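How a Train Pass Works (and Why You Might Want One)

16/08/2024
By the Říha Family Travels blog

If you've ever been on a long holiday with lots of trains in it, you'll have seen a grown-up standing in front of a ticket machine looking a bit lost. That was me last October, at the station in Belel, with a queue growing behind me and a machine that kept asking me which zone I wanted. I didn't know what a zone was! So I went away, had a sit down, and learned how it all works. Now I'm going to tell you, so that next time you can help your own grown-up.

First, the ordinary ticket. You tell the machine where you're starting and where you want to get off, you pay, and out comes a ticket for that one journey. It's a bit like buying one biscuit. You eat it, it's gone, and if you want another biscuit you have to pay again.

A pass is more like buying the whole tin. You pay once, and then for a certain amount of time you can hop on as many trains as you like. Some passes last a day, some last a week, and some last even longer than that. Mine lasted 11 days and it came folded up inside a little paper wallet, which I managed to lose twice before we'd even had breakfast.
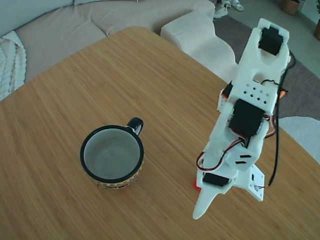

So how does the railway decide what a pass should cost? Well, the people who run the trains know that hardly anyone will ride all day long. You'd get very bored, and your bottom would go numb. Most people take a couple of trains, get off, look at a castle or eat a pancake, and take another train home. The railway works out what most people do and picks a price that seems fair for that. If you do more travelling than most people, you've got a bargain. If you do less, you've paid a bit too much.

Time for some sums, but easy ones, I promise. Let's use pretend money and call them coins. Say a single ticket from Belel to Drurura costs 15 coins, and a pass costs 200 coins. How many trips do you need before the pass is the better choice? Thirteen trips would be 195 coins, so you'd be better off with ordinary tickets (only just). Fourteen trips would be 210 coins, so now the pass wins. Grown-ups call this "breaking even", which sounds like something getting smashed but only means the point where you stop losing money and start saving it.

I did this sum on the back of a napkin and got it wrong the first time, so don't worry if you need to look at it again.

Now, back to those zones. Imagine you drop a pebble in a pond. You get a ring, then a bigger ring outside it, then a bigger one outside that. Lots of railway maps are drawn like this. The middle of the city is zone one, the ring outside it is zone 2, and so on until you get to the fields and the cows. A pass for the middle ring won't take you out to the cows. If you try it, a ticket inspector might come along and ask you to pay extra, and everybody in the carriage will pretend not to look.

I have been that person. I was going to Drurura to see the lake, and my pass stopped one station too early. The inspector was very nice about it and I still went as red as a postbox.

Not every place uses rings, by the way. Some places draw their zones like a patchwork blanket, and some just give you a list of towns. You have to look at the map for wherever you are, and the good news is that there's nearly always one on the wall. 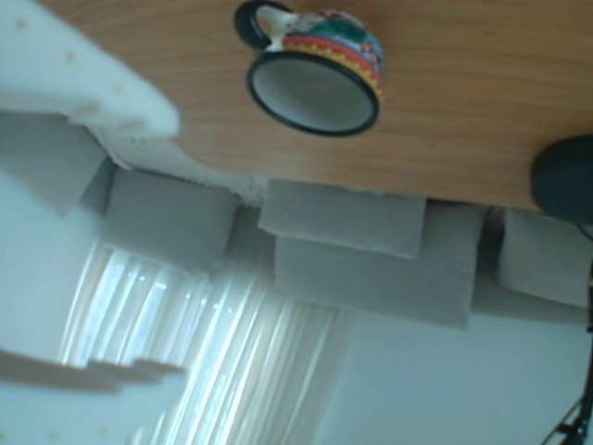
A cheerful mug with a black rim

The other thing that muddles people is when a pass begins. You'd think it would start when you buy it, and sometimes it does. But quite often a pass goes to sleep in your pocket until you use it for the first time. Then it wakes up and starts counting. Waking it up is called "validating". You might do it by pushing the pass into a slot so it gets stamped, or holding it against a reader that goes beep, or by writing the date on it in pen.

And this is where it gets sneaky! Some passes count in days and some count in hours. If your one-day pass counts in days, and you wake it up at teatime, it goes back to sleep for ever at the end of the evening and you've wasted most of it. If it counts in hours, you've got all the way until teatime tomorrow. Same price, same bit of card, and a very different amount of train. Always look for the word "hours".

What about children? In lots of places you don't need a pass at all if you're little, and if you're a bit bigger you pay half. The age when you change from little to bigger is different all over the place, so you could be little in one country and bigger in the next one, all on the same holiday. My nephew thought this was the funniest thing he'd ever heard and asked if he could go back to being little every time we crossed a border.

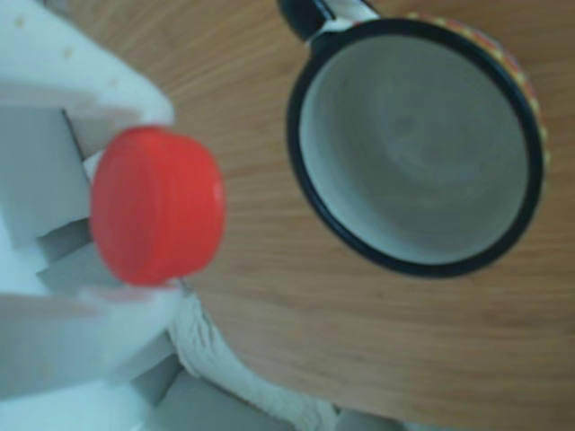 Some trains won't let you on with only a pass, and those are usually the very fast ones. Fast trains fill up, so the railway wants to know exactly who is sitting where. For those you need a seat reservation as well, and that's a second ticket with a carriage number and a seat number on it. The pass says you're allowed to travel and the reservation says where you sit. On slow trains you just sit wherever there's a space, and if you're quick you get the window.

I like the slow ones best. The one up to Boner stops at every single station, even the tiny ones with one bench and a flowerpot, and you can get off wherever looks interesting because your pass doesn't mind. We got off at a place because there was a goat on the platform. You'd never do that with an ordinary ticket!

If you want to have a go at being in charge of the trains on your next trip, ask to see the map before you leave home. Put your finger on where you're staying, then on all the places you want to visit, and see which zones you cross. Then do the biscuit tin sum. You might find your family doesn't need a pass at all, and then you can ask whether the money you saved could be spent on ice cream.

Comments (3)

trainmadmum: Read this with my two at bedtime and they now want to know where the goat was going. We had the hours and days problem on our last trip, wish I'd seen this first.

pebblepond: I am nine and I did the sum and I got fourteen.

Gran on the Go: You could add that some passes work on buses and boats too. My grandson was thrilled about the boat.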